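**Is a $31 power strip any better than the cheap one?**

Esperanza Sorensen

The store in Dullwood wants $31 for a "premium" strip. I'd plug in a lamp and a phone charger on my craft table. Feels like a racket to me.
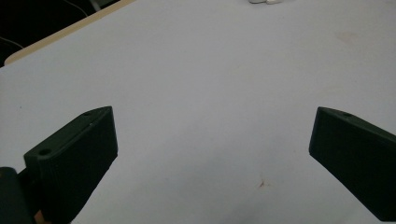 The clerk swore it lowers your bill. Does it?

**Marisa Rizzi**

I doubt it. A strip passes power along, and the lamp draws what it draws. Surge protection is worth paying for if the label gives a joule rating. 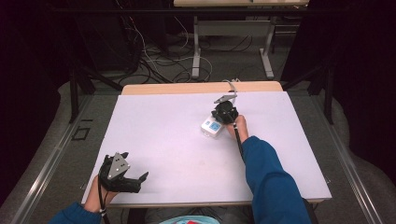 No rating, no sale. And never run a space heater off one.

**Colombo**

mine was cheap and its fine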